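Search this notebook Go
2 min read
Last updated Wed 23 February

Third day of ink fading on the Drarkness test sheets, and I'm getting fond of the ugly ones! Strip 9 went brown after 40 hours under the lamp (the Fumov paper, naturally). 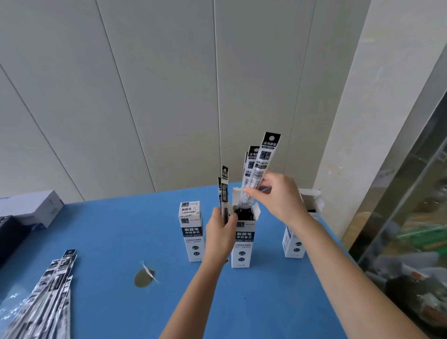
Gel refills coming out of the white box.

Ki paper still looks fresh. I want 100 hours on it before I say anything nice, and the Cliltus log needs its lamp readings typed in.

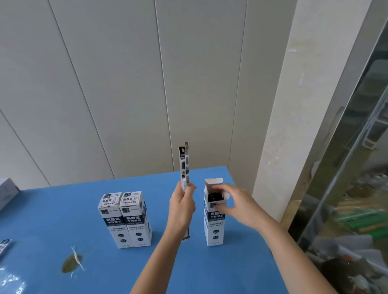 One long, narrow pack, left hand.

Swap the lamp in April.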